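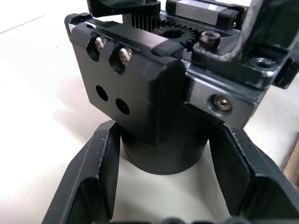
According to Nantana, a white table is a thing you own for a week, and after that it owns a sponge and you are the one holding it. She said this on the phone while I was standing in the store with my hand flat on the top of a Vironeo, and I bought it anyway. I was 69 dollars away from free delivery, so I also bought a lamp I didn't want. The lamp is in the closet. The table has been in the back room since December and I have thoughts.

The old table was brown. I mention this because I never once wondered whether it was clean. It had the color of coffee, gravy and most soups already built in, and you could have spilled a whole dinner on it and called it grain. When it finally went to Darmawan Teoh's garage (he wanted something to paint on, and has since painted on everything else), I found out it was sticky along one whole side. Possibly for years.

A white table will not keep a secret for you. In the first month I learned that I shed. I learned that toast travels. I learned that a pencil, just lying there minding its own business, will leave a gray smudge if you slide it a couple of inches, and that I slide pencils constantly, apparently as a form of thinking. Newspaper ink was a bad morning. Turmeric was a bad weekend, and I'd rather not go into the beet.

So now there's a routine, which I resent and also sort of enjoy. Damp cloth first, then a dry one, corner to corner. If you skip the dry cloth you get streaks that only appear at 4 in the afternoon, when the sun comes in low and shows you every lazy thing you did that day. For anything that won't budge I use baking soda and water on a fingertip, in little circles, wait a few minutes, wipe. I tried the spray from Clastach that everyone at the hardware store swears by. It smelled like a swimming pool with ambitions and did about what the baking soda does, at a good deal more money.

Don't use the green side of the sponge. I know, everyone says it. I did it once near one corner and there's a dull patch now that you can only see if you crouch, and I crouch every time.

Then there's the light, and I have to be fair to the thing here. The back room faces the wrong way and has one decent window, and with the old table in it you needed the overhead on to find your own elbows. White throws everything back up at you. One side gets properly bright, the rest goes to a soft off-white, and shadows come out faint instead of swallowing half of whatever you're working on. Small screws show up. So do needles, sesame seeds, and the tiny clear foot off the bottom of my radio, which I'd been hunting for since we lived on Osman Street. I dropped it right in front of myself and saw it immediately! On the brown table that foot would have been gone until the next move.

I didn't expect to get fussy about what goes on it. Black things look terrific on white, much better than they deserve, and they also show every scuff they have. Silver looks expensive. Anything beige looks like it's waiting for a bus. I own a lot of beige, and it has been relocated to the kitchen, where the counters are less judgmental.

Putting it together, for those who've asked: 6 bolts, one wrench, 40 minutes if you read the sheet and a full evening if you have my attitude toward sheets. The legs are not labeled but they are different. I will leave you to discover that the way I did, with the whole thing upside down on the rug and Nantana on speakerphone being quiet in a very pointed way. Lay down a blanket first. I used my good coat and I'm not proud of it.

The store in Plerneck had one more in the back when I went in, item 1412, at the same price as mine. I asked about the gray version and was told gray is for next year. It would probably hide the pencil. I've been thinking about gray more than a grown person should.

Nantana came by last month, ran a finger along the edge, looked at the finger, and asked if I had company coming. I said no. She asked why it was so clean, then, and I said I'd wiped it twice since breakfast, and she put her mug down on it without a coaster and kept eye contact the whole time.

It left a ring. Baking soda, little circles, four minutes.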